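Home Explore Notifications Lists Profile
Search posts Clear Search filters

thread on the Birsen Çetinkaya book bc I finished it last night and have Thoughts. 2/6/23

ok so. it's called Lultville, same as the park. history of a small family-run amusement park, opening day to the last season. if you only know her ride reviews you're going to be surprised, it's a slow book. mostly payroll and weather

first 5 chapters are land deals. I skimmed two of them. sorry Birsen

then the coaster shows up and it gets GOOD. the Altis, wood, out and back, built by the Bednárik brothers who had only done barns and one grandstand before this. she got hold of the older brother's notebooks from his granddaughter and quotes them at lenght

he rebuilt the second drop after the first test runs. never told the owners. just billed it as "lumber"

people always say the Altis had that weird little shuffle before the turnaround, like it was making its mind up. there's a whole chapter on the shuffle. she has three explanations for it and doesn't pick one, which drove me nuts, but fair 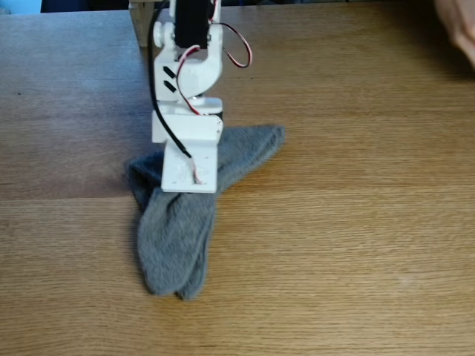
anyway the shuffle chapter is also where Ye-rin Yang comes in. she ran ride ops for 12 seasons and her interviews carry the entire back half. dry, very exact, remembers which train ran slow in the cold and what they did about it

her bit on closing the ride for wind is the best thing I've read on operating a woodie. no drama at all. she watches a flag on the snack bar roof and makes a phone call

wish there was more of her and less of the zoning board. so much zoning board

also! a good long section on Grurkcombe, the park down the road that bought Lultville's carousel. I always heard it was sold for parts. nope, ran at Grurkcombe for years, painted a different color, horses in the wrong order. Birsen lists the order. both orders

complaints: no index. in a park history. come on. and the map is printed across the fold so the whole midway dissapears into the spine, had to practically break the book to find the dodgems

it's roughly 300 pages and could lose a few from the front. chapter on the fireworks contract can go too

the last October chapter though. final weekend, line for the Altis back past the arcade, Ye-rin sending trains till the lights were supposed to be off and then a bit longer. she won't say how much longer. I read that part twice

a couple people asked if it's ok for non coaster people. my mom picked it up off the couch and read the carousel section standing up so maybe start there

paperback only as far as I can tell, no ebook yet. mine took forever to ship

if anyone rode the Altis in the back seat pls reply and tell me which side you think the shuffle pulled to. Birsen says left. my uncle says right and will not be moved on it

ok one more, forgot: the employee handbook is reprinted at the end, all of it. rule 2 is no whistling on the lift hill. no reason given

Show more replies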